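Open day at the Grorkell workshop in Flusham

Our club was invited to the open day at Grorkell, and 3 of us made the trip to Flusham. I write these notes for the members who could not come. The company rents one floor in the Brandes building, and visitors should use the side entrance, as the front one is only for deliveries.

The host was Ctibor Holub, who leads the group for teaching by demonstration. He began with a short talk about the project, called Betia. The idea is simple to say: a person does a task with grippers held in the hands, the movements are recorded, and later a robot arm learns from the recordings. At the time of our visit they had 3,286 recordings in the library, and the goal is 4,000 before December. Of those they have, 1,274 are two-handed tasks, and these take the most patience.

After the talk we moved to the office where the work is done and could watch from close by.
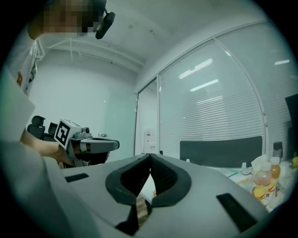
The hand-held grippers at work, with a square marker on the front of one.

I had expected something heavier. The person simply holds the tool like a pistol and works with it, and the talking in the room goes on as usual. Ctibor asked us only to stay out of the way of the markers during a recording. One member of our group wanted to know if left-handed people make worse data. The answer was no, but they do make different data, and the team is glad to have both.
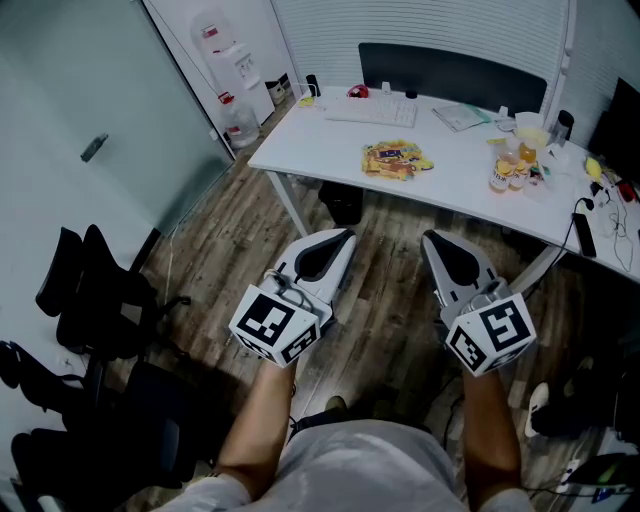

What interested me the most was the question of position. A robot arm knows where its own hand is, but a tool carried by a person does not, so this must be found in another way. Ctibor explained that the printed black-and-white patterns help with this. On the cubes at the back of the two grippers they are near the wrist, and the pads on the jaws stay free for the object. He said also that a dirty or bent marker can spoil a whole afternoon – they learned it in the first month.

Before leaving we could ask questions for half an hour. Grorkell will receive groups again in December, and places are few. If you would like to join, please write to the club address and say if you prefer the morning or the afternoon.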